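Filed under: Desktop & Remote Access > How-To

Set an idle timeout on a shared remote desktop

Idle sessions hold memory and a license seat. You need an admin login and 3 minutes.

1. Sign in to the management console and open Session Policies.
2. Pick the user group. Don't edit the default group.
3. Set "Disconnect when idle" to 30 minutes. 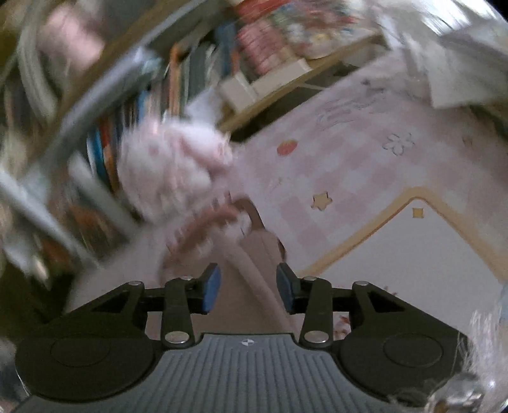
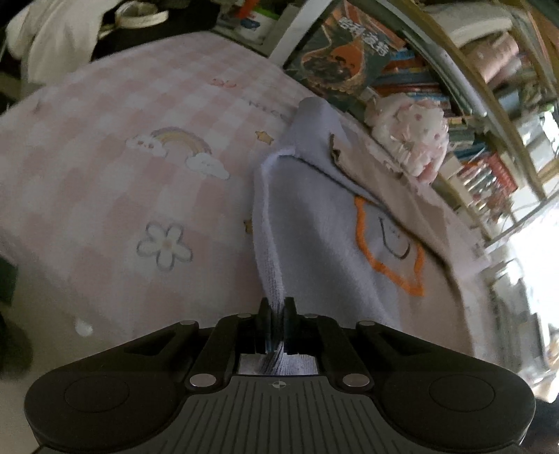

4. Set "End disconnected session" to 2 hours. Anything unsaved is lost at that point, so warn people first.
5. Save, then sign out and back in with a test account.

If the old limit still applies, a local policy is overriding yours. Clear it and restart the host.

Related
Moving user profiles to Jonbridge storage
Printer mapping for thin clients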